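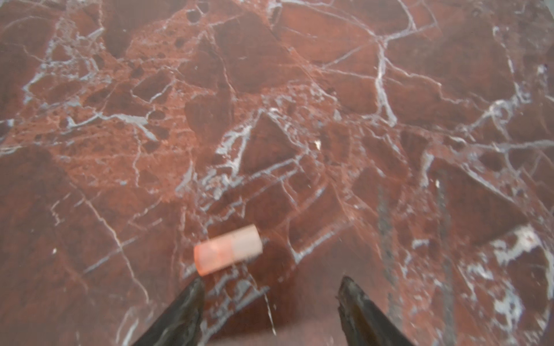 3rd December. Zoredness, lining and floor. I spent most of the morning on the question of the red, which I had promised myself was settled and which Caroline (bless her) reopened over coffee by asking whether we had ever looked at anything small on it. We hadn't, not properly. We'd looked at the slab on its own, and at the big bowl, and a big bowl will look well on more or less anything. So the small pieces have had their turn, and I'm glad of it. The little pink two-toner is the one I'd have bet against, pink on red being what it is, and yet it reads very nicely: the paler end stands right out from the stone, and even the coral half keeps its edge. What competes with it is the veining. Those white and blue-gray lines run everywhere, and a small pale thing has to hold its own among them. I wouldn't put anything thin and white down there and expect a visitor to find it.

Angus asked me to write down the color as I see it, for the sample book. Close up I'd call it oxblood going to brick. Step back and take in the corner with the gray paper behind it and it goes a good deal browner, enough that Veikko and I had a friendly argument about whether we were talking about the same stone. We were. I've put both words in the book, red first, with a note to look at it both ways before anybody orders a matching piece. Sample number is 461 if you need to find it, and please put it back in the sleeve afterward, the corner of the card is getting soft.

Now the paper. Wycliffe hung it, and I want it on record that he did a lovely job. It's the silvery gray with the mottling and the big dark leaves, from the Nenville rolls, cut at 93 cm, and he took real trouble to have the stems sweeping upward on both walls. I had half wanted the plain gray. I've come round completely! The leaves give the eye something tall to follow, and all that busyness in the floor needed company. A plain wall would have left the stone doing all the talking.

Paste was the Covora, mixed a touch thicker than it says on the tub, and we left it 21 hours before anything went near it. Leonardo would have given it less. He may well be right, but I was burned by the last lot and I'd sooner lose an evening.

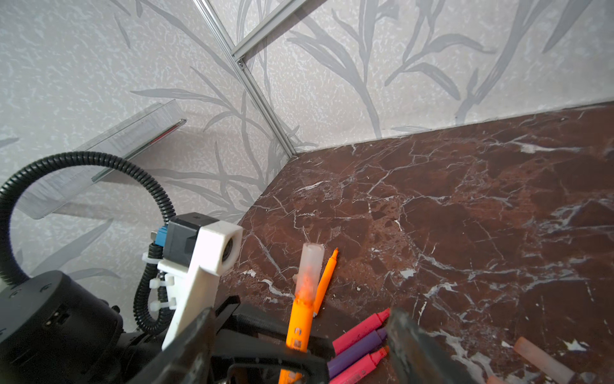
Inside corner: leaf paper, aluminum upright, floor below.

The upright does more for the look of this corner than I expected. I had been fretting over how two papered walls would meet, and the silver rail running down to the floor simply takes the problem away. I'd thought about painting it gray to match and I'm now against that, for what it's worth. The clear acrylic panel on the left wall stays as well. You can still see the leaves through it, and there's a faint pinkish line along the top rim that Caroline likes very much and I am getting used to.

The line where the floor meets the back wall looks straight to me, but I'd like a second pair of eyes along it with a proper rule, and a wipe-down of the stone with the soft cloth (the blue bottle, please, never the lemon one, it leaves a bloom on anything polished).

Still to do: ask Kioko whether they can hold 2 more rolls of the leaf for us until later in December. Write the paste mix on the tub lid. Try the greens on the red, with the pale green first. Veikko has the key to the sample cupboard and I have his tape measure, so we'll be swapping those tomorrow.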